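Fevia Forum > Money & Consumer > Scams and Dodgy Dealings

Thread: Gunance "dental and optical plan", has anyone had a claim paid?

marrowfat_meg
Posted 3/15/20
Morning all. My mum signed up to a thing called Gunance last February, after a very nice man rang her at teatime. She pays 30 quid a month and she was told it covered dentist, opticians and "most hospital extras". She's now had a crown done, sent off the receipt for £609, and got a letter back saying the plan is a "members' discount club" and doesn't pay claims at all. Not one mention of that on the phone (I was in the room for half the call and I'd have noticed!). Has anyone had any money out of them, ever? And who do I complain to if they say they aren't insurance?

tidal_pete
Yes, I've been round this one. My brother-in-law had £891 of hearing aid money refused, same wording, "discount club". He cancelled the direct debit through his bank and then they started sending letters saying he owed the rest of the year. He ignored them, which I wouldn't recommend, but so far no bailiffs.

Kettle Drum
Devil's advocate here. Did she get a booklet? I joined Gunance two years ago and page one of mine says it isn't an insurance policy. I get money off my specs every time and I've been quite happy. People do need to read what they sign.

marrowfat_meg
She got the booklet three weeks AFTER the first payment went out, Kettle. And she's 78 with cataracts, and the print is tiny. Money off specs is lovely but it's not what he sold her.

tidal_pete
Exactly. If the man on the phone said "covered" then that's what she bought, as far as I'm concerned. Kettle, how much have you saved in the two years? Against what you've paid in?

Kettle Drum
Haven't worked it out. More than nothing.

Robel Worku
Hi Meg, I used to work on a complaints desk (not for this lot), so a few things that might help. Write to them, don't ring. Ask for the recording of the sales call, and give them a date to reply by. Say she was told the plan would pay claims and that she relied on it, and that you want every payment back. Then send a copy to Trading Standards through the consumer helpline. The ombudsman may say it's outside their remit if it really isn't insurance, but let them be the ones to say so. Keep the envelope the booklet came in if it has a postmark!

marrowfat_meg
Robel you're a star, thank you. I've just been through her kitchen drawer and the envelope is there, postmark and all. I'm round at hers all day so I'll write the letter this afternoon and get her to sign it.

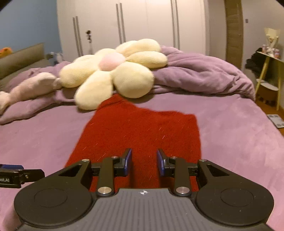
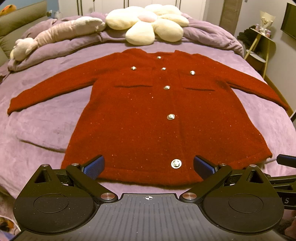
Anyway, back to the letter. Do I address it to the company or to a person? The only name on anything is a D. Deák, "Member Happiness Manager", and the signature looks printed on. There's a PO box and a phone number that goes to a menu, and option four just hangs up on you.

Robel Worku
Address it to the company at its registered office, which you can look up free on Companies House. Put "formal complaint" at the top in capitals. Mr or Ms Deák can have a copy at the PO box if you've a spare stamp.

Declan Ó Dubhghaill
I'd go further and do a chargeback if any of it was paid by card. My aunt got over 300 back that way from a different plan. Bank was grand about it, took a few weeks.

tidal_pete
It's direct debit though, Declan, she said so at the top.

Declan Ó Dubhghaill
She did not, she said 30 a month. You said direct debit, about your brother-in-law.

tidal_pete
Fair enough, so I did. Meg, which is it?

marrowfat_meg
Card! He took the long number over the phone, I remember her reading it out and me pulling faces at her. So I'll ring the bank tomorrow when they open. Is there a time limit on it?

Declan Ó Dubhghaill
There is, and it might be too late for the early payments, so ask them to look at the recent ones first. And have them stop any more going out while you're on.

Kettle Drum
For what it's worth I've just added mine up. I'm down on it. Not by a fortune, but down. Robel, does that complaint wording work if you did get the booklet first?

Robel Worku
Probably not, Kettle, but you can cancel. Check the notice period, it should be near the back.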